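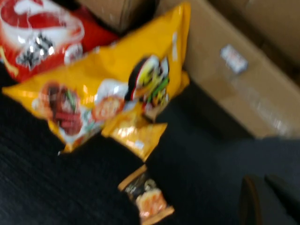
Gripper choice for snack bags, Povura vs Weler
ddobson_cells
Posted 6/26/21
I'm comparing two parallel grippers for moving bagged snacks into a bin, and I'd like to hear from anyone who has run either one. The Povura has rounded fingers and closes slower. The Weler is stiffer and has a better force readout. I'm starting every run with the bags piled on dark carpet next to a cardboard box, big yellow ones lying over smaller ones, and the wrist camera smears badly while the arm is still swinging in. So far I have 200 picks with the Povura and 121 with the Weler. The Povura drops fewer bags. The Weler is better on the little packets. I don't want to buy two of each before I know which way to go.
– Denise Dobson

tillerman
What wrist camera, and what exposure? If your frames are streaked you are comparing cameras as much as grippers. Fix that first.

ddobson_cells
Ashworth module, auto exposure. I know it should be manual. The detector runs after the arm settles, so the blur on approach doesn't go into the pick decision.

tillerman
It does if you ever want to servo on the way in. Set it to 7 ms, add a ring light and see what you get. Auto exposure on dark carpet will always go long.

palletrat
We had the Weler for two months and sent it back. The fingers were fine on boxes and bad on film. A full bag has air in it and the contact patch moves when you squeeze, so the force readout doesn't tell you much. I would go suction for this job and skip both.

ddobson_cells
Tried suction in May. Bellows cup, decent pump. It would seal on the flat middle of a bag and lose it at the first crease.
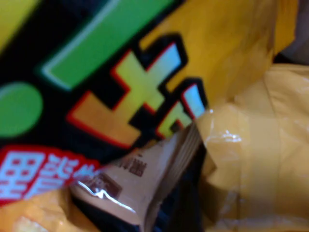 Clutter is the part I can't get numbers on. With a single bag on the floor both grippers do fine, and I don't think that test is worth running anymore. When everything is packed together the finger has to go somewhere. Look at the beige wrapper next to the crumpled yellow plastic: the dark gap between them is the one opening I'd consider, and the wrapper's upper end is tucked under the yellow. Grab the wrapper and you may drag the yellow bag along with it. The Povura's fingers are thicker at the tip, so I expected it to do worse in gaps like that, and it did.

palletrat
Then your answer is thinner tips on the Povura. Print some.

mk_lindqvist
Disagree with palletrat on suction and on the tips. Thin printed tips flex, and then your grip width is wrong. I'd keep the stock fingers and change the order of picks. Take whatever is on top, even if the detector scores it lower. We did that on a Lemuna controller with a simple height sort and double picks mostly went away.

ddobson_cells
The height sort is easy to add. My depth is noisy on the shiny film though, so "on top" is sometimes a guess. What do you do about glare?

mk_lindqvist
Median over several frames with the arm stopped. It costs some cycle time. If a patch has no depth, fill it from the rest of the bag mask.

tillerman
Can you post the drop end too? How high you carry over the rim matters with soft bags. They hang lower than people plan for.

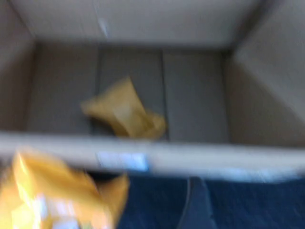

Place side: one yellow bag in the gray bin, another in front of the rim.

tillerman
I would come up higher than that before moving in. The corner of a bag can catch on the rim and turn in the fingers.

palletrat
Higher just means a longer fall if it slips. Keep it low and slow down.

ddobson_cells
I'll try both heights. Carry speed is 249 mm/s now and I can cut it. Plan is manual exposure first, then the height sort, then the same pile with each gripper. Leaving the tips stock for now.

mk_lindqvist
Log the double picks separately from the drops. We lumped them together and had to redo the whole set.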